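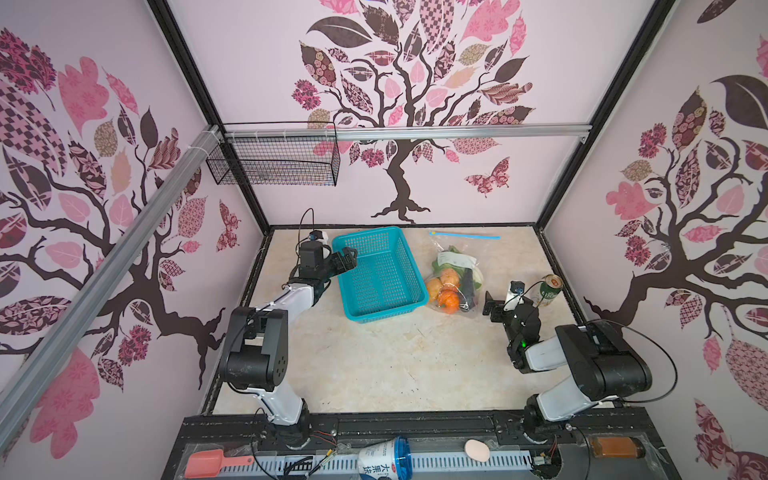 Grocery Bag Season Is Here!

If you walk past the robotics room at Calloway after the last bell, you'll hear the arms before you see anyone. The club is deep into getting ready for the Vinell Student Manipulation Challenge, and this year's big task is one everybody has done at home: unpack the groceries. A zip bag of produce goes on the table, a basket sits next to it, and a pair of robot arms has to get the vegetables from one to the other without a human hand in the way.

It sounds easy. The kids will tell you (at length!) that it is not. Plastic film folds and shines and slides away from a gripper, and it looks different every single time you set it down. Vaughn Okafor, who leads the vision group, has been collecting practice runs since October, and the club now has 546 of them saved. Of those, 189 involve a bag. The rest are cans, cups and fruit, which the younger members started on and still love.

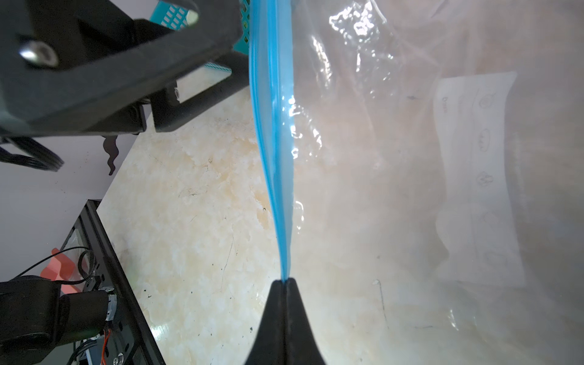

PRASTATMONT, 26 Feb 2022

The zipper was the topic of the day at Saturday's open practice. Teams get points for working at the seal itself, so the gripper has to find that thin blue strip and pinch it between its fingertips. Keisha Esposito has spent weeks on this one move and has strong opinions about fingertip shape -- ask her about it if you have a free afternoon. Her latest tips are narrow at the end, and she has already sketched the next pair.

We had 20 students through the door, plus a good crowd of parents and little brothers and sisters. Hazel Rosenthal ran the left arm for most of the morning and Clyde Brannigan took the right. Working two arms in one small space takes a lot of talking, and those two hardly stopped. "Hold, hold, hold, okay, go" was pretty much the soundtrack.
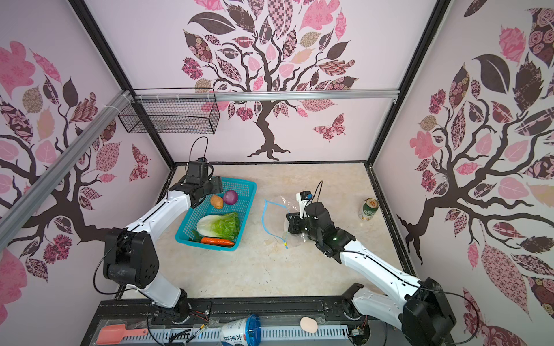 Potato, red onion, napa cabbage and carrot in the basket, with the right arm at the bag.

The cabbage is the crowd favorite, by the way. It's big, it's leafy, and it gives the arms something very different to deal with than a potato does. Ingrid Haddad, our faculty coach, wants the team to mix up the vegetables more before the challenge so that no run feels like a repeat. If you have produce to spare, drop it off in the blue cooler outside the room. Onions and carrots are especially welcome, tomatoes maybe not yet!

The club also picked a name for its entry: Raltar. It won by 3 votes after a very loud lunch meeting, and T-shirt designs are up on the hallway board now. Put a sticker on the one you like best.

New members can still join. You don't need to know how to code, and there is plenty to do with setup, part design and keeping the run log. Stop by after school or talk to Ms. Haddad.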